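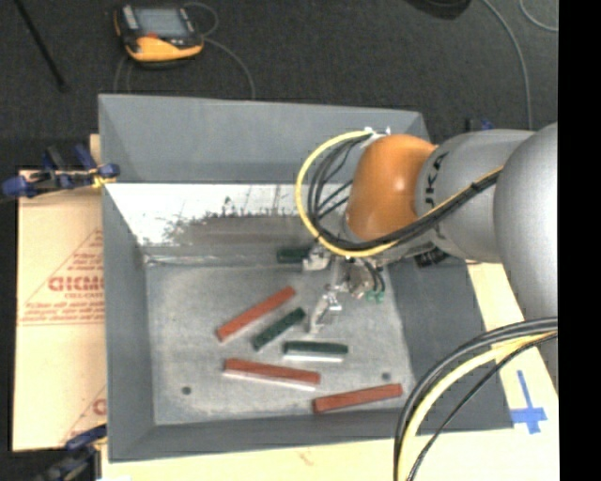
Back from the open day at the Zastetti test lab, typing this up before I lose my notes. Our office does product injury cases, mostly burns and kitchen stuff, so an invitation to see how an independent lab takes apart a space heater was not something to pass up. 24 Apr 2019, doors at nine, rain the whole way up.

Sign-in was slow. Badge, safety glasses, a form saying we wouldn't sue them if we tripped (a room full of injury lawyers, everybody read every line). They had 49 on the list and I think most showed up. Coffee ran out before the first talk.

First stop was evidence intake. Probably the most useful part of the day for us. Everything that comes in gets photographed in its box, then out of the box, then tagged, then locked up. No plugging it in, no wiping it down, no "let me just see if it turns on." The woman at the desk said the worst thing people do is clean the item before they send it. Second worst is throwing out the cord. I'm adding both to our client intake sheet tommorow.

Chain of custody log is still on paper, with a scanned copy at the end of each shift. Asked why. Answer was that a signature in ink has never crashed. Fine.

Then the heater room. Small, hot, loud fans. They run a heater against a hanging curtain and log the temperature at several points on the fabric. The one running when we came in read 183 degrees at the hem, Fahrenheit, and it was still climbing when we got moved along. Would have liked to stay. Tip-over switches get tested on carpet as well as on hard floor, which I had never thought to ask an expert about and will from now on.

Lunch in the hallway. Sandwiches, dry. Talked to two people from Flelard, a small firm that does mostly ladder cases. They had a good question about recalls: if the client never registered the product and never got the notice, how much does the notice matter? Depends on the state, depends on how it was sent. We went back and forth on it until the bell.

Afternoon was the records talk in the Han room, which is the long one with bad chairs. Main points, as far as my notes go:

Keep the receipt, or the card statement if there's no receipt. Keep the manual even if it's torn. Photograph the label with the model and serial number the same day. Write down what happened while you still remember the order of it. See a doctor even if the burn looks minor — the gap between the injury and the first visit comes up in almost every claim.

Somebody asked about cost. A basic inspection with a short written report starts at $149 an hour, testing is quoted separately, and court time is a whole other sheet. Storage is free for 25 days, then it's monthly. Watch that one if your case sits.

Missed the last session, on battery chargers. Parking meter. The Lunach building across the lot has a garage, use that instead, it's cheaper and you don't have to run out.

They're doing another open day in October, same format, and they said there would be more time in each room. Handouts are at our front desk, ask for the blue folder. I only took one set so please copy it and put it back. Still owe the group the notes on the label excercise, will post when I find the second page.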